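Brekside open day, May

I went to the Brekside open day with Zanele Pretorius, who was looking for cabinets for her hallway and wanted to see some in person before ordering. Entry was free, but you had to book a slot. Ours was at ten in the morning.

## Getting in

The building is at the far end of the estate, past the Grevlow depot. There are 17 parking spaces for visitors and they were all taken, so we left the car on the road and walked back. You sign in at the desk, get a paper badge and go through to the furniture rooms at your own pace.

## The furniture rooms

Each room is set out with a few pieces, and you are allowed to open and handle everything. Most of the small storage comes from Ollex, with the larger wardrobes from Bundgaard. We spent most of our time on the white cabinets. Zanele wanted slatted fronts and at least one open shelf low down, for shoes or magazines.

The floor is smooth grey-green and quite shiny, and it was easy to walk on all morning. I would like the same in my kitchen. 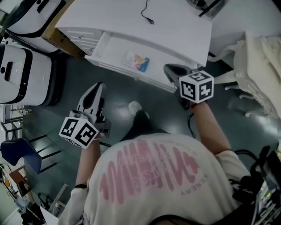
## Prices and sizes

The Ollex cabinet Zanele liked best is 90 cm wide. It comes in white only and costs 2,960 kroner, or 2,000 without the drawers. Delivery is extra and depends on the floor you live on. She measured the depth twice and wrote it on her badge.

I asked whether the open shelf could be moved up. It can't, but there is a version with two shelves if you are prepared to wait longer for it.

## Practical notes

- Bring a tape measure. The desk had one and it was in use.
- The café sells coffee and rolls, card only.
- The toilets are back by the entrance, so go before you start.
- Orders can be placed on the day or by email afterwards.

We left a little after noon. Zanele is going to check her hallway again before she orders.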